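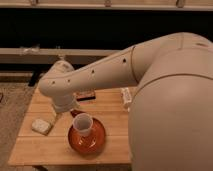
I have been meaning to write up the arm for a while now, mostly so that I stop answering the same three emails, and partly because I took it all apart again over the weekend and for once I kept notes.

For those who are new around here (hello!), I have an old robot arm beside a table, and I teach it to do small kitchen things. It picks up a cup, puts the cup on a plate, lifts the plate, goes and finds the sponge. My sister asked me when it was going to do the actual dishes and I changed the subject. The arm is a Hebden, a used one, off-white all over like an old refrigerator, and I got it from a man named Lionel Rowbotham who was clearing out his workshop. Lionel had looked after it beautifully. He gave me a binder with it, every page in a plastic sleeve, and a whole section in pencil on things the manual gets wrong. I have leaned on that binder more than on any forum.

Anyway, the trouble. Since September the cup had been landing a little off. You would send the wrist over to the same spot you had sent it to all week, pointing straight down, nice as you please, and it would stop a hair too far to one side. Not enough to miss! Just enough that the cup got nudged before it got gripped, and a nudged cup on a glossy plate likes to slide. I blamed the plate first. Then I blamed the table, which is planks and does move a bit when the heating comes on, and I spent a whole evening with a level and a folded-up cereal box under one leg before I admitted the table was fine.

Lionel's binder has a page headed "Drift" and the first line under it is "Check the bolts before you check the math." So I did what I should have done to begin with and switched everything off, pulled the plug, put a strap around the long link so it couldn't drop on me, and went around the base with a torque wrench. Two of the base bolts were loose. I don't mean hanging out, just tired, and you could take up a good part of a turn on each before the wrench clicked. With an arm that long, a tiny bit of play down at the bottom turns into quite a lot of wander up at the gripper.

I went crosswise, the way you do with the lug nuts on a car, a bit on each and then around again. After that I marked every head with a stripe of paint pen across onto the base, so next time I can check with a flashlight and leave the wrench in the drawer. It took 20 minutes, and that includes the time I spent looking for the paint pen, which was in my shirt pocket.

While I had it strapped I went through the rest of the list. I wiped down the cover (a damp cloth and a drop of dish soap, nothing stronger, the beige picks up a shine if you use the harsh stuff and then you are stuck with it). I cleaned the old grease out from around the wrist and put in fresh Fustlow, the soft kind in the little tub. Lionel swears by it. His note says to use less than you think, and then further down the page, underlined, to use less than that. I looked over the cable for rubbed spots and found one, not through to anything important, and gave it a wrap and moved the clip so it has a bit more slack when the wrist turns all the way.

Then comes the part I always put off, which is teaching it where home is again. Once you have touched the base bolts, every saved position is suspect, and I had 235 of them. I know some people would let the software shift the whole lot by one correction and call it done. I tried that the last time and spent a month chasing odd little misses at the far side of the table. So now I do it the slow way. I set home, then I walk the arm by hand to the positions I really use and save each one over the old one. The rest I threw out. It felt like cleaning a garage. There was one called "cup new new 2" and I couldn't tell you what that was about.

A word about Jedel, because people ask. Jedel is the program I run it with, and the bit that sends the moves out is called Worker, and if Worker is still going in the background when you change home, it will hang on to the old numbers and cheerfully drive to where things used to be. Stop Worker first. Check that it has stopped. Then set home. I learned this with a full cup of coffee on the table and I would like you to learn it with an empty one.

For testing I used the same things I always use, the white cup and the orange-red plate, and I ran everything at low speed with my hand near the stop button. I did 6 slow passes to start with, then let it work up to its normal pace while I sat beside it with a sandwich. It came down over the cup clean each time. The counter in Jedel said 389 moves when I finally went up to bed, and I hadn't had to straighten the plate once, which pleased me more than I can reasonably explain to anybody I live with.

I called Lionel the next day to tell him about the bolts. He was very gracious and only laughed a little. He wanted to know if I had written it in the binder, and I hadn't, so I went and did it while he was still on the phone. There is now a line in my handwriting under his, dated 14/03/2023 the way he does all of his, with the wrench setting next to it.

Still to do: the wrist makes a faint tick when it turns back the other way, only when it has been sitting a while. I don't think it is the grease. If any of you have had one of these open past the cuff and lived to tell the tale, please leave me a comment, and be gentle, I've never gone in that far. I'd like to know which screws come out first.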